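About Kallico

Reading time: 6 minutes

Kallico writes software for robots with two arms and two hands. We do not build the robots. Our customers buy or already own the machine, and we deliver the part that decides what the machine sees, what it does next and how it moves while doing it. The company is small and we like to know every installation well.

We started in February 2016 in two rented rooms above a bicycle workshop in Ellery. The first plan was to sell only a motion planner. We had written it for a packing line, and we believed that a good planner was the piece most firms were missing. After the first year we had to change our opinion. The planner was fine, but it received wrong positions from the camera side, and then it planned very beautiful movements to the wrong place. So we began to write the perception part too, and later the control part, and later the tools for looking inside all of it. The company has today the shape that those problems gave to it.

In 2019 we moved to a ground floor hall on the Stollance estate, where the floor is strong enough and the door is wide enough. The office is on the same level as the test stations, with a glass wall in between. Everyone who writes code for us can walk to a robot in less than one minute, and is expected to do so.

What we make

Our main product is called Grullska. It is one package with four parts, and a customer may use all of them or only some.

The perception part takes the pictures from the head camera and the depth sensors, and makes from them a list of objects with a position, a rough shape and a number that says how sure the software is. We consider this last number as important as the position. A planner that knows the camera is unsure can choose to look again from a different side, or to approach slowly. A planner that does not know it will simply go.

The planning part has two levels. The upper level works with steps such as take, turn, hand over, put down. The lower level finds the path for both arms, so that they do not meet each other, the table or the body of the robot. Both levels are allowed to say no. If the lower level cannot find a path in the time it was given, the upper level gets a clear answer with a reason, and it tries another order of steps. In our early versions it only received an error code, and we lost many evenings to this.

The control part runs closest to the motors. It follows the path, reads the force at the wrist and the current in the fingers, and reacts when something is touched earlier or later than expected. It must give an answer every 3 milliseconds, whatever the rest of the computer is busy with. We test this with the processor loaded on purpose, and a release that misses its time even once in the overnight test does not leave the building.

The fourth part is the tooling. It records everything the other three have known and decided, and shows it on one time line. You can stop at any moment and ask why the left hand opened, and you will find the picture, the estimate, the plan and the command next to each other. Many customers buy Grullska for the planning and later tell us that the time line is what they use most.

How we work

A new project begins with a visit. Two of our engineers come to your site and watch the work as it is done by people. We write down what is on the table, where it comes from and what happens when something is missing. From this we make a short document in normal language, which both sides sign. We do not write any code before this document exists.

Then we build the task at one of our own stations. We keep our test objects in numbered boxes, at present 322 objects, and most of them come from ordinary shops. Industrial parts are often quite kind to a camera, for they have the same form every time. Household things are less kind. A bag changes its shape when it is lifted, a roll moves away when it is touched badly, and a small ring may hide behind a bigger one. When the perception part is good with such things, it has usually few problems with a machined bracket.

Every change in the software must go through the simulator first, and this happens each night without a person. The simulator repeats 3000 short tasks with different light, different positions and small errors which we add to the joints. In the morning there is a report. If the new version is worse than the old one in any group of tasks, the change goes back to the author, also if the average became better.

After the simulator comes the real table. We have learned to be modest about this step. Contact between a finger and a soft surface is still something that our simulator does only approximately, and the difference is seen very quickly with a real hand. For this reason we prefer a cloth on our tables during many of the tests. The fingertips can press a little into it when they go under a flat object, and the control part has to tell this small force from the force of the object itself. The table setups are written as plain text files and kept together with the code, so a colleague can repeat a test from last winter without asking what was used.

Small and flat objects receive the most attention from us at the moment. A carton of food is large and has clear edges, and the planner can normally choose between several grasps. A bare circuit board is thin and must be held by its sides. A tape measure is a heavy body with a strap that can lie in any direction, and the software must decide whether the strap belongs to the object, to the cloth or to something of its own.

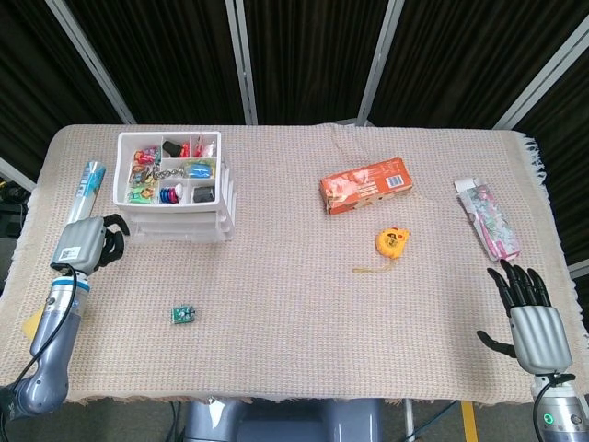 What customers can expect

You will have one contact engineer from the first visit until the end of the support contract, and this person has worked on your code. Support requests are answered within 8 working hours. We do not have a first line that reads from a list.

You receive the complete configuration of your system, with comments, and a course of two days on how to change it. We think that a customer should be able to add a new object or a new place on the table without calling us. A completely new type of task is a different matter, and there we would like to be asked before it is promised to somebody.

We will tell you also when a task is not suitable. Sometimes a fixed machine with one motor is cheaper and faster than two arms and a camera, and sometimes the work changes so often that a person remains the best choice. The document from the first visit has its own section for this, and in several cases it was the only section that was needed.

Recordings made at your site stay yours. We ask separately if we may use them to improve the perception part, and you can answer no without any effect on price or support. Customers who say yes can withdraw it later, and then we delete the material and train again without it.

Safety

Grullska is not a safety system and we do not sell it as one. The emergency stop, the protective fence or scanner and the speed limits belong to the robot and to the cell, and they must work also when our software is switched off or wrong. During each installation we check this by stopping our processes in the middle of a movement. The result is put in the handover papers.

Inside our own hall the same rules are valid. The area that an arm can reach is known to everyone, and the person at the station is the only one who may start a movement. Visitors are welcome at the glass wall.

Working with us

We look from time to time for people who know C++ or Python well and who are not afraid of a screwdriver. A university degree in robotics is useful but it is not a condition. Several of our best colleagues came from computer games, from land surveying and from the repair of medical equipment. The working language is English. For many of us it is the second or third one, so please do not worry about your grammar in the application.

In the first month a new colleague does not write product code. He or she runs tests at the stations, reads recordings on the time line and writes down everything that was difficult to understand. We go through this list together and correct the tools or the manual where it is needed. The list of the last person who joined had two pages, and most of the points are solved.

We also take students for a thesis, normally two in each year. Good subjects are grasp planning for soft packages, calibration between head camera and hand, and better ways to show uncertainty to the person at the screen.

Visiting and contact

You find us in Unit 343, Stollance estate, Ellery. The entrance is on the side of the loading yard and the bell is left of the door. Please write to us some days before you come, so that a station is free and we can show the software with a task close to yours. If you wish, bring a few of your own objects along. We will return them after the visit, or keep them in a numbered box if you allow it.

This page was last updated on Thursday, April 1, 2021.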